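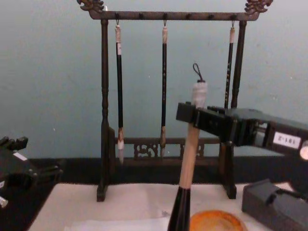
A reader signing as Yau wrote under my last column that Hornar should quit rotating its two backs and give one of them the ball until he gets tired. The complaint went on that a runner needs carries to find a rhythm, that the split tips the play to the defense, and that Calenville gives its starter the full load and wins with it.

The point about tipping plays is fair. The rest does not hold up against the film or the numbers.

Hornar's lead back averages 15 carries a game. Through the first half of the schedule his yards per carry are higher in the fourth quarter than in the first. Calenville's starter shows the reverse. His early runs are excellent, and by the last quarter he is going down on first contact and getting what the line blocks for him. The totals still look good in the box score, and the box score is what people quote.

Rhythm is harder to test. Backs talk about it and I believe they feel something. But a back who breaks a long run on his twentieth carry has usually done it against a defensive front that has been on the field too long. A fresh runner in the same spot would face the same front.

Now the tipping problem. When the second back is in, Hornar runs the ball on 79 percent of snaps. A linebacker does not need a computer to work that out. Kutthorpe had it by the second series and walked a safety into the box every time the substitution came in. That is a play-calling fault, and the fix is cheap. Throw to the second back on early downs. Run the screen from his formation. Leave him in on third and long a few times so that his number stops meaning anything - he can pick up a blitz well enough.

What I would not do is take a sound division of work and scrap it over a bad script. The staff has two runners who can both play, and a long stretch of cold-weather games ahead. Kutthorpe comes up again in November, on a field that is usually soft by then, and I would want both backs healthy for it.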